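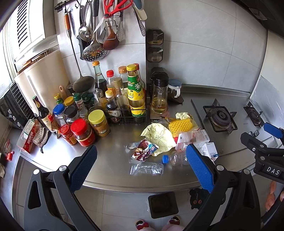
FOR IMMEDIATE RELEASE
15 Aug 2025

Dastlow publishes its house rules for recording robot training data in home kitchens, and you can have them

Hello from all of us at Dastlow. I'm Darius Grecu, I look after recording practice here, and I get to write this one myself because I've been going on about it in the office for so long that our press person handed me the keyboard.

As of today, the Brester Rules are public. They're the working rules we use whenever somebody records household tasks with hand-held grippers in a real home, so that the recordings can later be used to teach a robot arm the same job. There are 27 of them. They fit on a few pages, they're written in plain English, and they cost nothing to read, copy, change or argue with. (Please do argue with them, we have a whole inbox for it.)

Why kitchens first? We looked at all our home sessions from the past year, 205 of them, and the kitchen was where our people stopped most often to ask what they were supposed to do. Can I move the bottles? Is the stove okay to work beside? There's trash on the counter, do I clear it before I press record, or is clearing it the task? Those are good questions, and for a long time the answer depended on who picked up the phone. That bothered me a lot!

So we wrote the answers down. Here are the parts I think people will care about most.

The counter stays as it is

Rule 1, and my favorite. If the task is tidying a counter, the recorder doesn't straighten up beforehand. Sauce bottles crowded in a corner, crumpled paper, a fruit net, a crushed plastic bottle, wrappers lying flat near the edge, all of it stays put until the recording starts. A flat clear wrapper on shiny steel is a nasty thing for a gripper to pick up and a nasty thing for a camera to make out, and that's exactly what a robot is going to meet in somebody's house. We used to let people "help" by taking the hard items away. We've stopped.

The exceptions are short. Mail with a name on it, prescription labels, family photos and anything with a card number come out of view before recording. The householder does that, or watches while it's done.

Heat and blades

Burners off before the grippers come out, and knobs checked by a second look, even when the task has nothing to do with cooking. If a pan is still warm, you wait. Knives go in a drawer. Scissors hanging on a rail can stay on the rail, but they aren't to be handled with a gripper unless the task sheet names them, and so far none of ours do.

Glass is allowed. We went back and forth on this one for weeks, and the early draft banned it. But a kitchen without a glass pitcher or a jar of chili sauce isn't much of a kitchen, so the rule now says glass may be touched only when it's standing at least a hand's width in from the edge and the lid is on.

Feet and floor

I fought hard for this section, and got teased for it. When you've got a gripper in each hand your eyes are on the jaws, and your feet are on their own. The rules ask for a clear patch of floor where you stand and turn, with trays, mats, toys and pet things moved out of that patch before you start. Shoes or slippers are both fine with us, it's somebody's home after all, but they need to stay on when you step sideways. If you drop something, you say "floor" out loud, stop, and look down before you move. It feels silly for a day and then you just do it.

Pads, jaws and the boring checks

Grip pads get wiped between homes, and again between food waste and anything a person eats from. Jaws are opened and closed 11 times before the first take, which loosens up the linkages and lets you hear a dry pin. A pad that's peeling at a corner gets swapped, no matter how close you are to finishing. We also ask that both grippers be checked at the same moment. Working in pairs is how mismatches get caught, and a left hand that closes a hair slower than the right one can spoil a whole afternoon of recordings before you notice.

Whose kitchen is it?

The householder can end a session at any point and doesn't have to say why. They can ask for a recording to be deleted while we're still at the door or any time in the 88 days after, and the request goes to a person, by name, with a phone number. Hands and feet may show up in the recordings, and the consent form says so in its second line, in normal-sized type. Faces, including reflections in a range hood or a window, are checked for before anything leaves our own storage.

Food goes back where it was. Trash goes where the householder says. Please don't guess at recycling, every building is different and people have feelings about it.

Who else is on board

Balogun, who build the hand tools we carry, are putting the pad and jaw checks into the leaflet that ships with every pair. Clostlow, who run recording teams of their own, tried the draft this spring and sent it back covered in notes. Some of those notes stung a bit, and most of them are in the final text. The floor section in particular is much better for them, and the rule about calling a stop was theirs from start to finish.

What the rules don't do

They aren't a certificate, and you can't be "Brester approved," so please don't print that on anything. They don't replace the safety law where you live or the manual for your equipment. They also don't cover a robot arm running by itself in a home. That's a different set of risks and it needs its own document, which we've started and which is currently mostly headings.

And we know there are gaps. Small kids in the house get a single rule right now (no recording in the same room), and I'd like to hear from people who've thought about it harder than we have. Gas stoves with very low front knobs are another one. A sleeve can catch a knob, and "be careful" isn't much of a rule.

How to get them and what's next

Ask our front desk for the Brester Rules and we'll send the full text along with the one-page checklist, which is made to be taped inside a cabinet door. You're welcome to put your own name on your own version, as long as you say what you changed. Comments are open through the end of October. I read every one of them, and I'll write back, though maybe slowly if you all write at once. The second edition will cover bathrooms and laundry rooms, and if you have a story about wet floors, I want it.

Media contact: Darius Grecu, recording practice, Dastlow

About Dastlow: We record everyday household work with hand-held grippers and prepare the recordings for teams that train robot arms. The rules take their name from Brester, the project in which we first wrote them down.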